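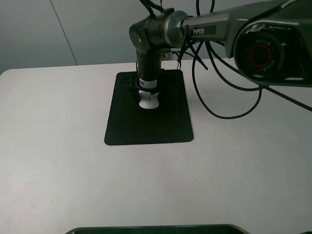
White table, black mat.

Home | Reviews | Desks | Contact
February, by R. Dimaculangan

The Jellik desk mat promises 3,000 hours before the edges curl. Mine curled in four weeks. Tracking is fine, the smell fades after three days, and the "spill guard" let coffee straight through to the desk. I'd want a lot more than a nice box for this price. 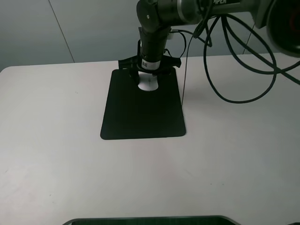

Skustbridge: Mine has lain flat since I ironed it under a towel. Still wouldn't buy a second one.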